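Caderno da oficina de encadernação e papel
8 de abril de 2025

Cola de amido, quarta tentativa. As três anteriores estão arquivadas no balde.

Retomei a receita de janeiro, a que o Timothée Baudry deixou escrita no verso de uma fatura da Albers, com a caligrafia dele, que exige mais paciência do que a cola. Onde eu lia "mexer sem parar" está escrito "mexer sem pressa". Passei dois meses a bater amido como quem bate claras e a perguntar-me de onde vinham as bolhas.

Quantidades de hoje: 34 g de amido de trigo para 217 ml de água destilada. Deixei de molho de um dia para o outro, coei, levei a lume brando em banho-maria. Engrossou de repente, como sempre, no momento em que fui atender o telefone. Era a Stiltel a confirmar a morada pela terceira vez. A morada não mudou.

Depois de fria, passei duas vezes pela peneira de crina. Ficou translúcida, sem grumos, com a consistência de iogurte de má qualidade, que é a pretendida. Pincel largo para as guardas, pincel estreito para as lombadas. O pincel estreito continua a largar pelo. Já há pelo em três volumes do lote Prollby e suspeito que daqui a cem anos alguém escreverá uma tese sobre isso.

Ensaio de tração em tiras de papel japonês sobre pano cru: a tira A descolou logo, a B rasgou antes de descolar (bom), a C também rasgou, mas rasgou fora da zona colada, portanto não prova nada a não ser que cortei mal a tira. Repetir a C. Cortar com lâmina nova. Comprar lâminas.
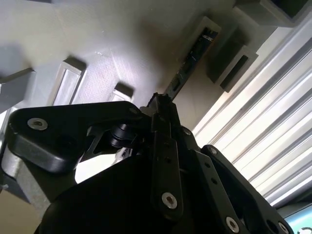
Última modificação desta página: 8 de abril de 2025

Papel. Chegaram as folhas da Zollon, 251 no total, faturadas como 250. Não vou reclamar. A gramagem parece certa à mão, mas a balança pequena está outra vez com opiniões próprias, por isso fica "parece". O sentido da fibra vem marcado a lápis no canto, e em metade das folhas o lápis está errado. Fiz o teste da dobra e o teste da tira húmida em todas as que tencionava usar hoje. Quem cortar guardas amanhã que faça o mesmo e não confie no lápis, nem na etiqueta, nem em mim.

Para quem chegou há pouco: a fibra corre paralela à lombada. Sempre. O livro de atas que está em cima do armário, aquele que abre sozinho e não fecha nem com um tijolo, é o que acontece quando a fibra corre para o outro lado. Foi obra minha. Guardo-o por motivos pedagógicos e porque serve de calço à janela.

Costura. Terminei o volume 197 do lote Prollby, sobre fitas, com linho encerado. Os cadernos vinham com os furos antigos alargados e reforcei as dobras uma a uma com tira de papel japonês, trabalho que levou a manhã e que, bem feito, não se vê. O cliente vai achar que não se fez nada e vai ter razão em achar. A fatura, essa, vê-se.

Reparei que a tensão do fio me sai mais apertada à tarde do que de manhã. Nos primeiros cadernos o bloco mexe bem, nos últimos parece um dicionário ofendido. Amanhã experimento costurar só até à hora do almoço e deixar para a tarde as coisas em que a irritação ajuda: aparar cartão, por exemplo, ou responder à Stiltel.

Prensa. A grande ficou com os dois volumes do registo paroquial, entre tábuas, com mata-borrão dos dois lados. Mudar o mata-borrão de manhã cedo. Na última vez alguém (não há nomes neste caderno) apertou o fuso até ao fim "para garantir" e garantiu: a marca do cordão ficou impressa na guarda com uma nitidez que nenhum dos nossos carimbos alguma vez conseguiu. Apertar com a mão, um quarto de volta, parar.

Couro. O pedaço de cabra castanha que restava não chega para a lombada do Prollby grande. Medi duas vezes e depois uma terceira, a ver se crescia. Há a hipótese de emendar debaixo do nervo, coisa que o Timothée faz e nega fazer. Vou perguntar-lhe como é que não faz.

Pendentes:
lâminas
pincel estreito, de marca diferente desta vez
repetir tira C
mudar mata-borrão do registo paroquial
devolver a faca de chifrar, que está na minha gaveta desde janeiro e de que ninguém deu falta

A cola que sobrou está no frasco de tampa verde, no frigorífico, prateleira de baixo, com etiqueta. Aguenta poucos dias. Se cheirar a vinho, deitar fora; se cheirar a queijo, deitar fora também o frasco.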